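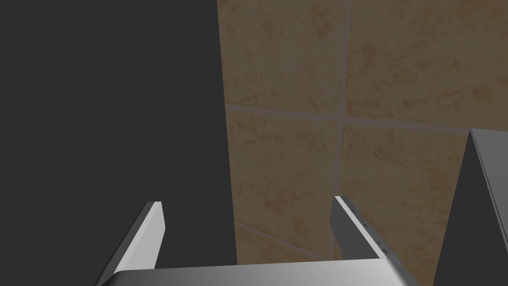
Kirstin Gunn wrote in to say that the old version of this entry had the jobs in the wrong order, and that anyone who zeroed the fingers before fitting the wrist collar would only have to do it all again. She was right, I've done it myself, and so the whole set-up section has been turned round and I've filled in a few other gaps while I was at it.

The Brurlow kitchen cell is a single-arm robot cell with a parallel gripper, used for reaching, opening and fetching jobs in a domestic kitchen layout. It exists twice over. There's the real one, bolted to the floor at Brurlow, and there's the simulated one, which runs in Baysal and has its own walls, cabinets and floor. Most of what follows applies to both, and where they part company I've said so. I look after both of them, more or less, and I should admit straight away that the simulated cell gets broken more often. It's just quicker to mend!

Parts of the cell

The arm carries a Kitow gripper on its wrist. The Kitow is a plain thing: a wide palm and a pair of flat metal fingers that slide towards each other and stay parallel while they do it. Each finger bolts to a carriage inside the palm, and both carriages are driven by one screw, so they ought to move by the same amount every time. When they don't, that's your first clue that something needs doing (see Faults).

A wrist camera looks out over the palm towards the fingertips. The Stendard controller sits in its own cupboard outside the cell and handles the arm, the gripper and the safety chain. In Baysal there is no cupboard, of course, and the Stendard is replaced by a software stand-in that takes the same commands. It's a good stand-in. It is also far too forgiving about speed, and we've all been caught out by that at one time or another.

The kitchen itself changes. Tiles, cabinet fronts and worktops can be swapped in Baysal from a menu, and we do swap them a lot, as the arm shouldn't get used to one wall. The real cell has had the same units in it for years and they're looking rather tired.

Setting up from cold

Start with the wrist collar. It goes on dry, with the mark towards the elbow, and the bolts are brought up a little at a time, going across the circle and then across the other way. If you tighten one bolt fully and then the next, the collar sits on a slant so slight that you'll never see it, and the fingertips will be out by enough to miss a cupboard handle. After that the palm goes on, then the cable, then the fingers. (The previous version put the fingers before the collar check. Sorry, everyone.)

Next comes the zero. Close the fingers slowly under the lowest force setting until they touch, tell the Stendard that this is shut, then open them all the way and tell it that this is open. Do this 3 times. If the open reading wanders between tries, stop there and clean the screw. I used to shrug and carry on with the middle value, and I spent most of one November finding out why that's a bad idea.

The camera comes after the zero and never before. The camera's position is worked out from the fingertips, with the gripper wide open and nothing in it, so if the zero is off then the camera will be off too and it'll look perfectly happy about it. Put the printed target on the stand, run the routine, and keep people from walking past the window while it's going. A moving shadow across the target is enough to spoil the numbers.

Last, the reach check. The arm goes at slow speed to each of the taught points in the kitchen and waits there with the fingers open. Stand where you can see the tips. You're looking for a finger coming too near a door edge, and for the palm (everyone forgets the palm) getting close to something low down. I like to do the reach check twice when the units have been moved, even by a little.

Setting up the simulated cell

Here the order is a bit different. Load the kitchen first, then the arm, then the gripper. If the arm goes in first Baysal will happily build a cabinet through its elbow, and the moment you press play the two of them fly apart like startled cats. It's funny once.

When the gripper is in, switch to the wrist camera and have a proper look before running anything. In the view at the start of this entry the fingers are apart with nothing between them, a dark panel takes up much of the left side and the beige tiled wall is behind. That's the sort of view I want at this stage: both fingers showing, the rim of the palm along the bottom, and enough of the room in sight to tell which way the wrist is pointing. If the palm has vanished altogether then the camera has been hung in the wrong place, usually from somebody's old file. If you can see the inside of the palm, it's been hung in a very wrong place.

A large dark surface close to the camera deserves a second look in any kitchen you load. It may be exactly where it should be. But from the wrist it's hard to judge how near a plain flat surface is, with no pattern on it to go by, and I've had an arm parked a hair's breadth from a panel that I took to be well clear. Pop out to the overhead view, turn on the contact display, and pop back. Tiled walls are much kinder, as the grout lines give you something to read the tilt of the wrist from.

Then check the finger travel against the real gripper. Baysal stores its own figure for how wide the Kitow opens, and when the real fingers are changed for another set, that figure has to be changed by hand. There's a line for it in the cell file. There's also a note above the line, in capitals, which I put there after ignoring it in its lower-case form.

Regular care

The real Kitow gets wiped down at the end of the working day with a dry cloth, and the finger faces get a wipe with spirit when they've been handling anything greasy. No oil on the faces, ever. The screw takes a thin smear of grease every 300 hours, and thin means thin: too much grease works its way out along the carriages, finds the finger faces, and you're back to mugs sliding gently out of the grip.

Finger bolts are checked at the same time. Use the short driver in the drawer, which is short so that nobody can lean on it. The threads in the carriage are softer than the bolts and they'll lose any argument.

Look at the cable where it bends round the wrist. It wears on the inside of the bend, so you need to lift it and turn it a little with the power off to see anything useful. A shiny patch is fine for a while. A patch that feels rough to the thumbnail means a new cable, and please don't tape it. Tape makes it stiff, and then it bends somewhere else.

The simulated cell needs care too, though people laugh when I say so. Old kitchens pile up, and half of them point at textures that have been moved. I clear out what isn't used and open each of the others once, with the wrist camera on, to be sure that the walls still have their tiles and that nothing has gone the plain grey that Baysal uses for a missing surface. Do be careful with that last one! Some of our cabinet fronts are meant to be dark grey, and I have "repaired" a perfectly good cabinet before now.

Faults

One finger moves further than the other. On the real gripper this is nearly always a loose carriage bolt. Take the finger off, check the carriage by hand, tighten, refit and zero again from the beginning. In Baysal it means that the link between the 2 finger joints has been lost from the file, often after a careless copy and paste.

The fingers close and then creep open. Low drive force, or a worn nut on the screw. Try the force setting first. The nut is an afternoon's work and involves a very small spring that would love to live under your workbench.

The fingers tremble when closed on something in simulation. The contact step is too coarse. Halve it and try again, and if the trembling goes but everything runs like treacle, have a go at softening the contact a touch instead.

The arm stops short of a cupboard with a collision warning and nothing near it. In the real cell, look at the camera window for a smear. In Baysal, turn on the collision shapes: a cabinet can carry an invisible block bigger than itself, and the arm is quite right to stop.

The wrist view is tilted when the arm says it's level. Collar. It's always the collar. Take everything off and go back to the top of the set-up section, and have a cup of tea first, as it's a long way down the list from there.

Spares

We keep a spare pair of fingers, a screw and nut set, a wrist cable and a bag of the finger bolts. The bolts have to be the Kitow ones, as the ordinary sort are a shade too long and will touch the carriage plate before they grip. Whoever takes the last of anything writes it on the cupboard door. For the simulated cell the spare is simply the last saved copy that passed its reach check, and it lives in its own folder with the date of the check left in the name. Don't tidy that folder.

Still wanted for this entry: a proper drawing of the collar bolt order, and a better account of the older gripper, which I never worked on and can only describe from its empty box.

Filed under: Robot cells | Grippers | Care and repair
Print this article | E-mail this article
© Brurlow Workshop Encyclopedia. Contact the editors. Back to top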